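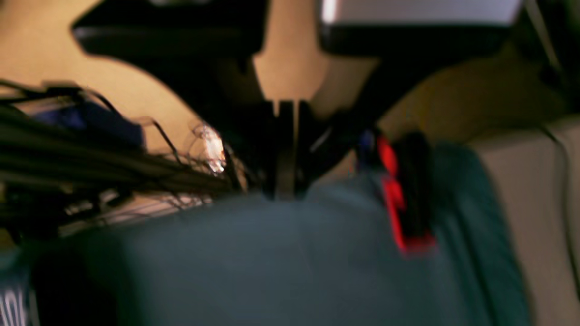

Black cables and a translucent connector over wire rack lines, with a red and black object at right.

Wire rack cable support is the practice of carrying, sorting or storing flexible cables on an open grid of metal wire. It is used in workshops, small equipment rooms, home offices and laboratory benches, where cables are changed often and closed ducting would slow the work. The grid may be a purpose-made tray, a shelf from a storage unit or a panel fixed to a wall or the underside of a bench.

Construction

Most racks are made of steel wire welded at each crossing. The finish is usually zinc plating, chrome plating or a powder coat. Zinc is common in purpose-made trays, and chrome is more often found on shelving. Openings are square or oblong. A small opening supports thin cables more evenly, while a large one allows plugs to pass through without being removed.

Cut ends are a known source of damage. A trimmed wire can leave a burr that wears through a cable jacket over time, particularly where the bundle moves. Ends are filed, capped or bent away from the run.

Bundling

Cables that share a route are laid parallel and fastened at intervals. Hook-and-loop straps are preferred for runs that will be reopened. Nylon ties hold more firmly but can pinch the jacket if pulled tight, and they must be cut to release. Straps are normally placed at a crossing of the grid, which keeps the bundle from sliding along a single wire.

Power and signal cables are often kept on separate sides of the rack. Where they must cross, a right angle is used. The number of power cables in one bundle is limited by heat — an open grid lets air reach the underside, but cables in the middle of a thick bundle still cool poorly.

Black jackets are widespread and make individual cables hard to follow by eye. Labels are placed at both ends and, on longer runs, at each point where a cable leaves the bundle.

Connectors

A connector left within a run is the weakest point of the assembly. It is wider and stiffer than the cable, and it can catch on a crossbar when the bundle is pulled. Usual practice is to rest it on top of the grid with a little slack on each side. Translucent plastic housings allow the contacts to be inspected without opening the plug, although some clear plastics yellow or become brittle with age.

Unused connectors are capped or bagged. Adhesive tape is discouraged, as it leaves residue on the contacts.

Shared work areas

On benches the rack often shares space with hand tools, clips, cloths and parts in progress. Objects placed against a bundle can bend it below its minimum radius, and heavy items can press the jackets into the wires of the grid. Soft cloth is sometimes laid under a bundle to reduce wear, but it blocks airflow and is not used beneath power cables.

Terminology

Usage is not uniform. "Wire rack" may refer to a shelf or to a complete shelving unit. "Basket tray" is used for a grid with raised sides, and "ladder" for two rails joined by rungs. The workshop manual by Mircea Ene, prepared for the Largate training shops, uses "open grid" for all three and treats the raised side as an optional part. The Besik parts list follows the same wording and gives the flat panel the number 3162.

The Largate manual sets strap spacing at 40 centimeters on level runs. For temporary runs it permits 60 centimeters, provided that no connector lies between two straps. The section was last revised in February and does not cover vertical runs.

See also

Cable tie
Bend radius
Strain relief
Wire shelving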